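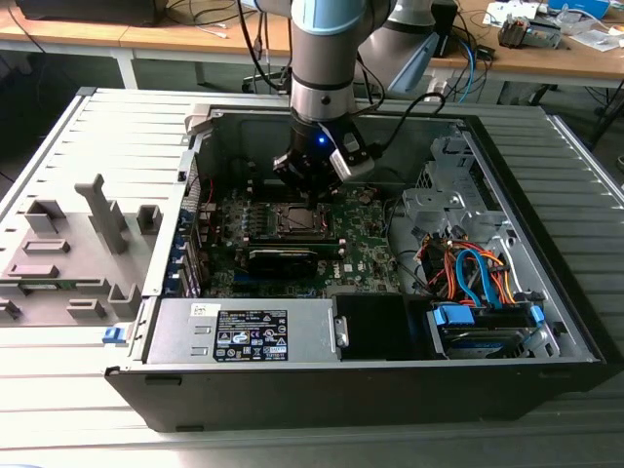 Re: [gultunley-robotics] Trunda teardown entry, are we on track?

On Wednesday the build group wrote:
> The arm gets down into the open Dell now without hitting the case.
> We have 474 logged moves from the practice runs and we think
> that's plenty to enter the Grarnwood round in November. Can
> everyone say yes or no by the weekend?

I'm a no for now, and I'd like somebody to talk me out of it.

474 moves sounds like a lot until you open the log. Most of them are the arm going to a spot above the board and stopping. I don't see how that tells us it can pull a part. Hovering over the CPU socket is the easy bit. Those blue plastic clips on the drive have a catch you have to squeeze, and we've got two fingers to do it with.

Also, the Grarnwood rules give you 16 minutes per machine. Our last full plan takes 15 on paper, with no misses and no retries. Has anyone ever seen us do a run with no misses?

And who decided the side panel comes off before the clock starts? I read the rules twice and can't find that anywhere.

What I'd want before I vote yes: three complete runs, timed, on a case we haven't practiced on, with the cables left in. If the Trunda code does that I'll shut up and help pack.

Can the log go in the shared folder too? My copy stops at lunch.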